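From: Debora Melis
To: Rallis water users list
Date: 23/05/2020
Subject: Re: Hardness readings after the softener change at Fermont

Tiziana Monti wrote:

> I have now run the titration on the kitchen tap at Fermont twice, once
> before regeneration and once after. The first gave 462 mg/l as calcium
> carbonate, which is what we have always had from that borehole. The
> second gave 26. That looks fine to me, but the kettle is still scaling
> and the tenants on the top floor say the shower heads are furring up as
> they did last year.
>
> Is it possible that the bypass is letting raw water through? I can't see
> the valve position without taking the boxing off. The Clatier manual
> gives no drawing of the bypass, only the wiring.
>
> Also, does anyone know whether the test strips are any use at the low
> end? Mine all come out the same green.

Tiziana,

A few points, in the order you raised them.

Your two figures are plausible for the kitchen tap, but they tell you very little about the top floor. On the Fermont plans I have, the kitchen is fed straight off the softened main, before the tank. The showers are fed from the tank. If the tank float valve was ever connected to the raw side, the kitchen would read soft and the showers would read hard, whatever the softener is doing. I would take a sample from a top floor basin, cold side, after running it for long enough to clear the pipe, and another directly from the tank inlet while it is filling. If the inlet reads anywhere near your 462, look at the pipework and leave the softener alone.

As for the bypass, you can check it without removing the boxing. Close the softener outlet valve and open the kitchen tap. If the bypass is shut, the flow should die away within a short time. If it keeps running, water is getting past. This does not distinguish between a valve left partly open and a worn seat, but it does tell you whether to bother with the boxing. Do it when no one is drawing water elsewhere in the building, and remember that the tank will go on feeding the upper floors while the main is shut.

A leaking bypass would also show at the kitchen tap, and 26 leaves very little room for it. With raw water at 462 and fully softened water near zero, 26 corresponds to slightly under 6 per cent of raw water in the mix. Many installers blend more than that on purpose. I would therefore put the bypass second on the list and the tank feed first.

On sampling, please standardise the bottles. We have had results on this list that could not be compared because one person used a jam jar and another a bottle that had held descaler. Use a clear plastic drinks bottle with a screw cap, rinsed three times with the water being sampled, filled to the brim and capped at once. Clear plastic lets you see sediment, and a full bottle loses less carbon dioxide, which matters if you also want alkalinity. Write the tap and the time on tape stuck to the bottle and not on the cap, as caps get swapped.

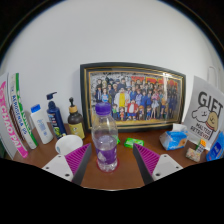

Clear plastic bottle with purple screw cap.

Let the bottle stand on a level surface before you titrate. If there is grit at the bottom, pour off the top part and use that. Do not filter through kitchen paper; some papers add enough calcium to shift a low reading.

The strips are of no use for what you are doing. The ones supplied with the Clatier unit change colour in coarse steps and the lowest step covers everything from very soft to moderately soft. They will tell you that the resin is exhausted, and that is all. For readings under 50 use the drop test with a larger sample. Doubling the sample volume halves the value of each drop, so adjust the multiplier on the card to match. If the colour change is slow, add the last few drops one at a time and swirl between each. Good light against a white background helps more than any change of indicator.

On the kettle: scale already in a kettle stays there for a long time after the supply has been softened. Descale it fully, rinse it, and look again in June. The same applies to the shower heads. Unless someone cleaned them when the softener was changed, what the tenants are seeing may be last year's deposit. I would clean one shower head on the top floor and leave its neighbour as it is for comparison.

One more thing to check is the regeneration setting. The Vurkia controller that replaced the old timer works on metered volume and needs the raw hardness entered by hand. Ours arrived set to a default well below the local figure, so it regenerated too late and we had a stretch of hard water at the end of each cycle. A reading taken straight after regeneration, such as yours, will not show this. The setting is in the second menu. Note the units, because the display can be switched between mg/l and degrees and does not convert the number already entered. Please take a third kitchen sample shortly before the next regeneration is due. Your 462 may in fact be just that, depending on how long the resin had been exhausted when you drew it. If the sample was taken from the softened side and not from the borehole tap, the unit was doing nothing at all at that point, and the setting becomes the first thing to correct.

For comparison, our unit is on meter reading 714 as I write, in cubic metres since installation, and the hardness at the end of the cycle has been steady since the setting was corrected. I can send the log as a plain text file to anyone who wants it. It is too long for the list.

Could you reply with the following when you have it:

- which tap the 462 came from
- hardness at the tank inlet while filling
- hardness at a top floor basin, cold
- raw hardness value entered in the controller, with units
- result of the bypass test

Please trim the quoted text in replies. The archive software cuts long messages and we lost the end of the thread on pressure vessels that way.

Debora Melis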